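Pristix hand-held gripper set: demonstration days at Dukness

The Pristix is a pair of grippers worn and worked by a person. The operator does an ordinary task by hand with the grippers on, and the recorded movements are used to teach a robot arm the same task. The set can be seen and tried at our Dukness rooms before you order.

What is in the set

Left and right gripper, each with a marked housing and a wrist strap
Two arm units with straps
Charger and cables
Carry case
Printed setup guide

The arm units fit over a normal sleeve. Thick coats and loose cuffs should come off first. Both grippers have an indicator light on the housing. The printed markers on the housings should be wiped with a dry cloth only, as spray cleaners lift the black after a while. Replacement markers are sold in packs of 9.

Visiting for a demonstration

Demonstrations are held from September onwards, starting at 10 am and again at 2 pm. A session takes most of a morning or afternoon. We take up to nine visitors at a time, and everyone who wants a turn with the grippers gets one.

Sessions are led by Mwajuma Laizer, who also answers technical questions by email afterwards. Oliwia Kołodziej handles bookings, invoices and anything to do with loan sets. If you are coming from a school or college, please tell Oliwia when you book so that we can set out the smaller straps.

The room is on the ground floor. From Stiltuvdale station, take the road past the Kaczmarczyk warehouse and use the second gate. There is parking inside the gate but the bays are narrow. Tea and coffee are provided, lunch is not.

How a session runs

1. Fitting. Straps are adjusted on both arms and the grippers are switched on. Visitors with a watch or bracelet are asked to take it off.

2. Table work. The operator stands at a white table and handles small household items, with a gripper on each hand. Items in use at the table include a remote control and a small two-part container. Work starts slowly, and most people need a few goes before they stop trying to use their fingers. 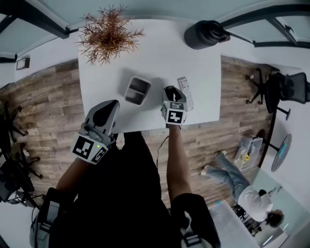
3. Playback. The recording is put up on a screen and Mwajuma goes through which parts are usable and which would be thrown away. Jerky starts and long pauses are the usual faults.

4. Questions. Bring your own objects if you have a task in mind. They should weigh less than 200 grams and have no sharp edges. Glass and open liquids are not allowed on the table.

Loan and purchase

A loan set can be taken for 3 weeks after a visit, subject to a deposit. The deposit comes off the price if you go on to buy. Loan sets must come back in the carry case with both arm units and the charger. Worn jaw pads are replaced free of charge during the loan.

Prices are given on request and depend on the number of sets. To book a place or ask for a quote, use the contact form and choose "Dukness demonstration" from the list.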